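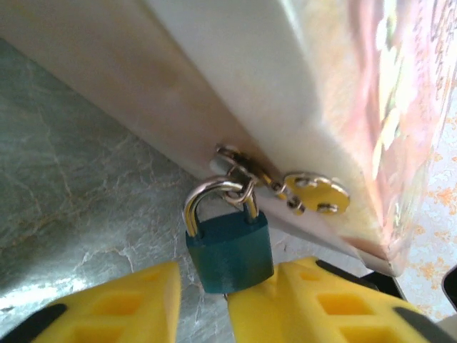

Blog > Odds and ends > Tins and boxes

I have a new favourite box! Regular readers will know I've been hunting for somewhere to put the bedtime letters, the ones Wulan Goh and I used to post each other when she lived up in Fanatstead. There are 132 of them (I counted on Friday with a very large pot of tea) and they've spent years in a carrier bag, poor things.

So I got myself a storybook tin with a little hasp on the front, and a teal padlock to go on it. I know a padlock is silly on a box of old letters, but I love it. The shackle is bright silver and the body has a slightly grainy painted finish, and next to the hasp there's a small brass-coloured plate held on with two silver fasteners. I could fiddle with it all evening – and I mostly have.
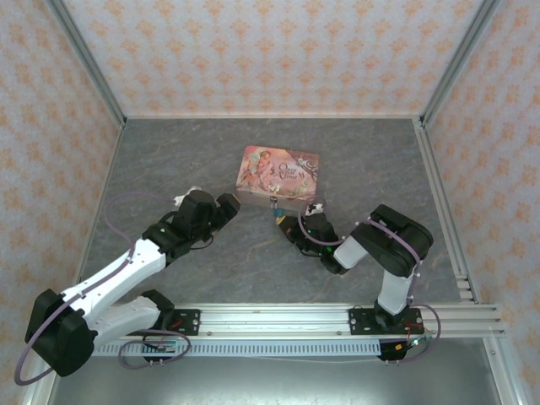
"Once Upon a Time" on the lid, with a fairy on the left. Pink and cream, my weakness.

The lid is what sold me. The fairy is painted in just the sort of soft colours I liked when I was seven, and the script lettering makes me want to sit down and read something straight away. It looks so at home against the pink wallpaper with the orange damask too!

Man-sik Won asked where I'm keeping the key. In the Kwon teapot with the chipped spout, if you must know, so now all of you know as well. Next job is putting the letters in date order, and Wulan never once wrote the year on anything, so I may be a while.

108 shares
14 comments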